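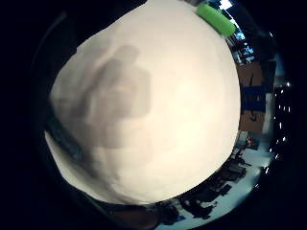

February 1, 2023

Clutter clearing, Wavcombe room. Leonidas and me in the morning, Irja from lunch on.

Question for the week is the one Rania put on the board in the planning meeting: can the Amini policy clear a surface of mixed soft and hard things without a person stepping in? We know it can do mugs. The mug numbers were good enough that people stopped asking about mugs. A messy table at home is mostly things that are not mugs.

Training set as of last night is 139 demonstrations, all human, gripper in hand. Stelios wants 4000 before he will believe any curve. I think we learn something well before that, mostly about which objects to worry about. We agreed to evaluate at 139 and write it down either way.

Ran 50 trials. A trial is one object, start pose random, goal is in the bin and released. 27 good. Breaking it down by type of object is more useful than the total:

Hard and small (blocks, cans, pens): nearly all of the good ones are here. Pens fail when they lie flat against an edge, since the fingers close above them. Leonidas wants longer fingertips. I would sooner change the approach angle first.

Soft and thick, like felt: grasp is fine, release is bad. The piece stays on one finger and comes back out of the bin with the arm. We scored these as failures.

Soft and pale on a pale background: worst group. The policy comes down short and closes on air. Same thing happened on the Kerent laundry job last year with white towels, and we fixed the lighting there and called it solved. It was not solved.

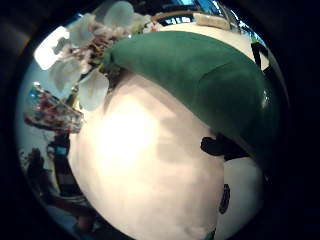

Dark green piece over white, artificial flowers behind. Layered case, see below.

Layered things deserve their own category. When something lies over something else, a person takes the top one without thinking about it. The policy tends to take both, or it pinches the lower one and drags the pile. Ourania suggested scoring a double pick as half. I left it as a failure because in a kitchen you would have to go and separate them again.

Clear plastic was left out of the 50. Tried it a few times at the end, unscored, and the approach wandered badly. Needs its own demonstrations.

Time per object is still poor. I can clear the same surface by hand while the arm is finishing its first pick. Rania says speed is the easy part and comes later. Maybe, but the Grodent people will ask about it before anything else, so we should have a figure ready.

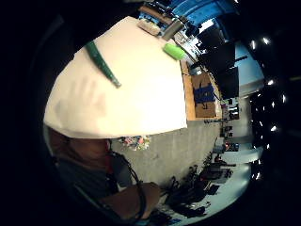

My own answer to the board question is no for now, and yes for the hard small stuff if someone else deals with cloth and paper. That would still be worth having on a shop floor. Much less so in a house.

To do:
More demonstrations of pale on pale, different lamps on and off.
Wider opening on release, then rerun felt only.
Irja to relabel the double picks so we can count them separately.
Ask Stelios whether he still has the towel logs from Kerent.
Bin was moved closer after lunch. Put tape down before the next run.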